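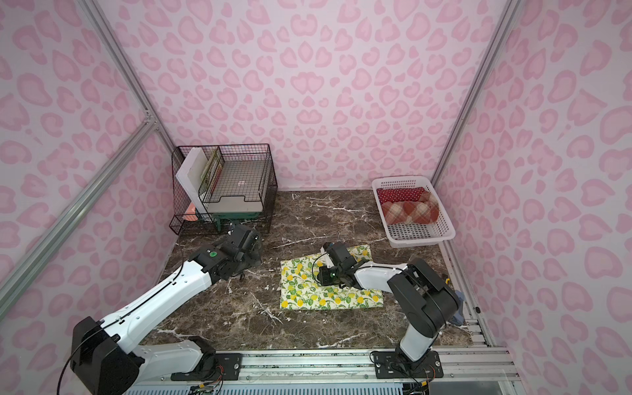
I've been selling the Lenholm wire basket in my little shop for 3 years now and it's still the one I grab first when a bench gets out of hand. It's black mesh, nice and open, so you can see what you've shoved in there without tipping the lot out. Mine lives in the back left corner, with a white board standing up on one side, a greenish patterned cover next to it and a smaller wire tray sitting up top (I love that cutout handle, you can hook a finger through and lift it straight out). The lip at the front is handy for odds and ends too!

People always ask about the pink leopard panels and yes, you can buy those as well. They're the Farina print, darker rose spots on a lilac-pink background, and I reckon they look gorgeous against a dark brown marble-look top. Bit loud for some, I know, but I went all in and did three sides.

The white laundry basket is the Jamix. Holes in the sides so things can breathe, rounded rim, light enough for me to carry on one hip.

Wire basket: code 123, black only
Farina panels: sold singly, colour may vary a little between batches
Jamix basket: white, grey due in April

Free local delivery on orders over $100. Pick-up from Trarnura is Friday arvo, just ring the bell.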